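How many demos before a two-arm setup learns to sort packaging?

Posted by mellbridge_bench, 08/11/2023

Hi all! I'm recording teleop demos on a two-arm cell (we call the project Dasen) and the job is clearing paper and plastic packaging off a table. I have 69 good episodes so far and the policy grabs at thin air half the time. Do I just need more, or is something wrong with how I'm collecting? I record both wrist views plus one fixed view, and I've kept the same chevron walls the whole time. Some views from the cell:
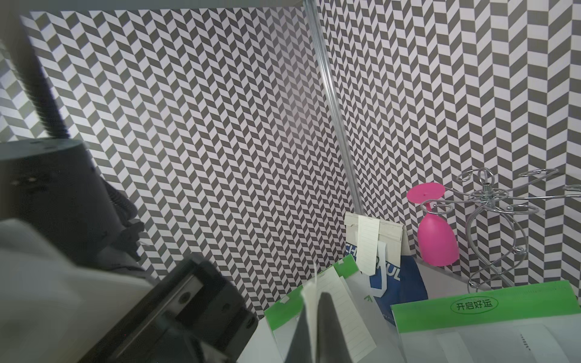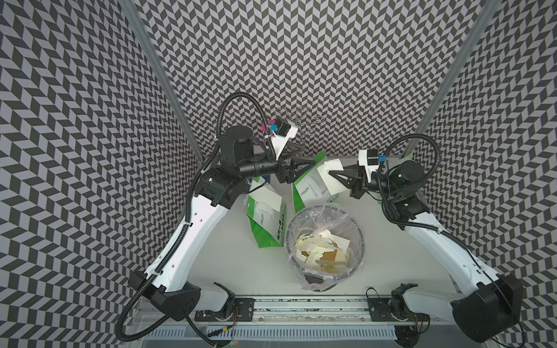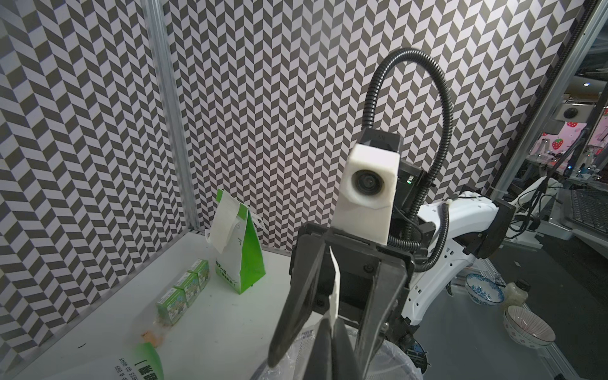
My plan was to keep going until I hit 500 and then retrain, but that's a lot of evenings if the answer is "start over." I also throw out any episode where I fumble a grasp — should I be keeping those?

falcao_fan

More data. Always more data.

prodach_tinkerer

I'd train again well before 500. On our Falcão cell we ended up with 551 episodes, and the big jump came when I quit putting everything back in the same spots. Move stuff between every episode, turn bags around, crumple them differently (yes, it's tedious!). Then check that your camera and joint timestamps line up. Mine were off by 5 frames and the arms closed late on everything.

Keep the fumbles if you recovered and finished the job. I toss the ones where I gave up.

slowgripper

Same question here, but with one arm. Did you ever try swapping the wall pattern — or does that just make it worse?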